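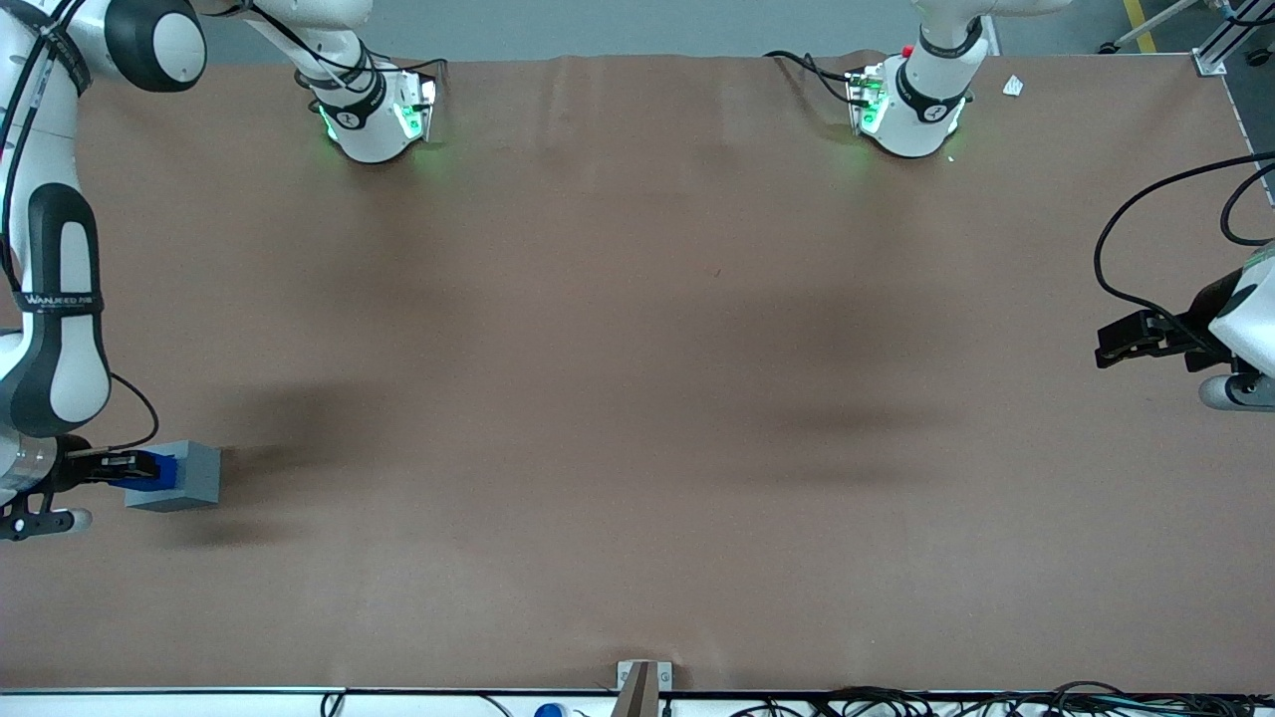
November, 4:10 pm. Clokport cell, grip fault again. Force limit tripped at 2476, limit is 3000. Log says both arms, but only the right one had a block in its fingers, left was open. So left channel is lying?? Base rings green, no alarm light.

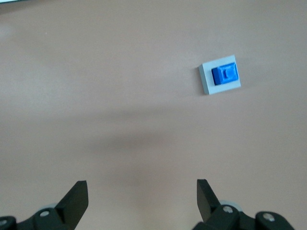
Swapped the left and right channels in Gidport, reran. Fault follows the cable. Nudged wrist by hand w/ power off, no change. Block still on its gray plate, fingers open, so no load to blame.
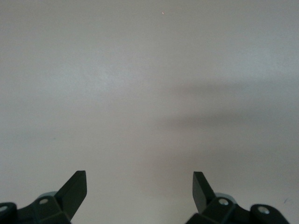 Zeroed at 130, drifted agian in minutes. Dont run two-arm jobs till new cable is in. Ordered from Flindico.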